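Ikville centre opens its doors for household robotics demonstration

Visitors to the Barberg Centre in Ikville were given a close view of domestic robotics in October, when the centre held its annual open day. Some 52 guests attended, among them care home managers, local councillors and students from the technical college at Tumitz.

The programme began at 2 p.m. with a short welcome from the centre's director, Siamak Farahani. Guests then moved in small groups to the demonstration area, where a bed had been made up for the afternoon's main session on handling bedding and laundry.
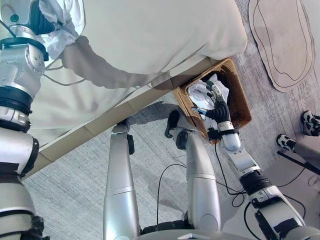
Marisol Ventura, Communications Officer

The session featured a two-armed robot with black jointed hands, working with a white duvet on the bed and white cloth in a wicker basket on the floor. Fatemeh Abbasi, who leads the household tasks group, explained that soft materials remain difficult for machines, as a sheet or a towel seldom takes the same shape twice.

Guests put questions to the team on safety, cost and the amount of supervision required. Dr Abbasi stated that the work is still at the research stage and that no date has been set for trials in occupied homes.

A group of 16 students stayed on for a workshop led by Pejman Hashemi, in which they planned a simple folding task on paper and discussed it with the engineers.

The centre wishes to thank Najafi for its support of the event. Schools and care providers wishing to arrange a visit may apply in writing to the visits office at Barberg. Groups are limited to 14 people.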